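Open the warehouse books

2023-03-31

I have spent most of March reading a dead distillery's warehouse ledger and I can't remember when I last enjoyed whisky so much without pouring any. Jolthorpe closed long before I was old enough to drink it. The ledger runs to 900 entries in brown ink, and I think every company sitting on something similar should scan the lot and put it where anyone can read it. 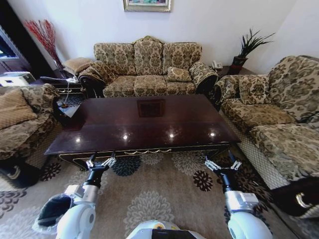
What's in a ledger

More than you'd think! Cask 3342 at Jolthorpe was filled, moved, topped up, argued over (there's a very cross note in the margin) and finally sold to a grocer called Dumitrescu, who wanted it "paler than the last". Paler! We're forever told that drinkers in those days cared only for dark, sherried stuff, and along comes a grocer asking for the opposite. One line of handwriting did more for me than a shelf of glossy brand histories.
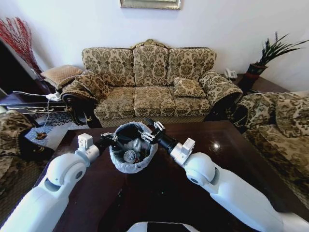
Casks don't all come to us as neatly as the labels suggest, and the ledgers are wonderful on this. Wood was reused, patched, and used again until it had very little left to give. The clerk didn't mind and I don't either. I'd sooner have an honest tired cask than a showy one, though I know plenty of people feel about heavy sherry wood the way others feel about a dark damask sofa with a carved crest on its back: the more pattern the better, and a matching cushion if there's one to be had.
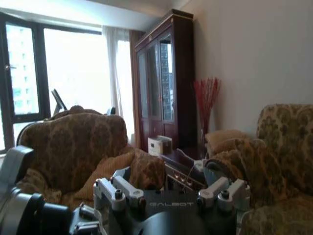 The usual objection is that old papers are fragile and belong to the firm. Fair enough. But Mirjana Dimitriou photographed all 200 pages of the Grandalar duty book in 2 afternoons, by daylight, with nothing fancier than a table and a steady hand. A big window that lights up half a room would do the job nicely. What does no good at all is the tall mahogany cabinet, where a book can look very handsome behind its doors and go unread for another century.

Mounir Soliman at Wemel tells me they worry about what might turn up, such as bought-in spirit or a bad year. 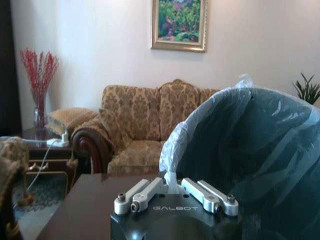 I say let it turn up. A bad year is interesting! I'd happily read about a leaking washback or a load of barley sent back to the farm, and I'd think better of the whisky for knowing. Jamshid Sharifi has already offered to type up the Wemel volumes if they'll let him in, and I've said I'll check his spellings.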